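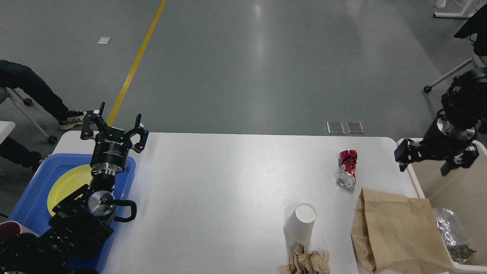 How long can you leave a sourdough starter in the fridge without feeding it? Two weeks is easy, a month is usually fine, and past that it depends on how thick you left it and how patient you feel when you get back.

Hi all,

Picking up the thread on neglected starters, as I've now done the thing everybody tells you not to do and left mine for the whole of August. I'm pasting in the message I'm answering so the newer people can follow along.

> I'm going to be away for most of the summer and I don't
> have anyone to babysit the jar. My starter is the Dantas
> one a bunch of us got at the swap, kept at equal weights
> flour and water. Should I dry some on parchment? Freeze it?
> Last time I froze one it took forever to come back and
> smelled like nail polish for days. Also, does the flour
> matter? I've been using the Cukley whole wheat but I still
> have half a bag of the Purside white bread flour to use up.

OK so! First, the drying question. Yes, dry some, whatever else you do. Smear it thin on parchment, let it sit out until it snaps, crumble it into an envelope and stick it in a drawer. I have flakes from three winters ago and they still woke up last spring (slowly, and with a lot of grumbling from me).

I don't freeze anymore. Mine had the same nail polish thing yours did, and I got tired of guessing whether it was coming back or going off.

For the fridge, what worked for me was making it stiff before I left. I took a spoonful of the Dantas, fed it 100 grams of flour and only 50 of water, kneaded it into a little ball like Play-Doh, and let it sit on the counter maybe an hour before it went to the back of the bottom shelf. Lid on but not screwed down tight. When I came home there was a gray layer on the outside and it smelled like strong vinegar, but once I peeled that off the middle was pale and stretchy and smelled pretty nice. I took a piece from the center and threw out the rest.

First feeding, nothing. Second feeding, a few bubbles along the side of the glass. I almost gave up there - I'm not a patient person and I wanted toast. By the fourth feeding it was doubling, and I baked with it after 6 feedings total, twice a day. I'm sure it could have gone sooner but I've rushed it before and ended up with a brick.

On the flour, I'd go with the Cukley for waking it up and the Purside for everyday. Whole wheat really does seem to get things moving. I wouldn't go out and buy a special bag for it, though, and if all you've got is the white, use the white and keep the jar somewhere warm. Mine lives on top of the Omen, my ancient toaster oven, which leaks heat out the top like you wouldn't believe.

The loaf, for anyone who wants numbers: 300 grams white, 100 whole wheat, 254 water (yes 254, I overpoured and it was good so I wrote it down), 80 starter, 8 salt. Shaped it before bed and gave it 14 hours in the fridge. It spread more than I'd like but the crumb was nice and it had a good sour bite to it.

One thing I'd love to hear from the rest of you: does anyone keep a rye starter as their backup? I keep reading that rye holds up better when you ignore it, but the only time I tried, I got something like wet cement and couldn't tell if it was rising or just sulking. If you've got a ratio you like, please post it here and not to me directly, I lose those.

Oh, and I've got plenty of dried flakes if anybody's jar didn't make it through the summer. Send me a mailing address and I'll drop some in an envelope.

Happy baking,
me, with flour on the keyboard again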